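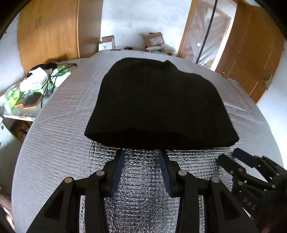 The winter hat drive at Hustberg Hall is back this October, and I am so happy to say we've already taken in 478 hats! I spent all morning sorting with Moushumi Bandara, who started the whole thing (she has more patience with bobble hats than I ever will). Plain black knit beanies with a folded brim are what people ask for most, so if you've got one sitting in a wardrobe, please bring it over — kids' sizes too.

Last year we finished with 793, and Moushumi wants 900 this time. The first boxes go out to the Tangen shelter at the end of the month, and the Vovska bakery has kindly put a drop-off bin by its door. Wash them first, please, and skip the gift wrap. Doors open at 8:30 in the morning.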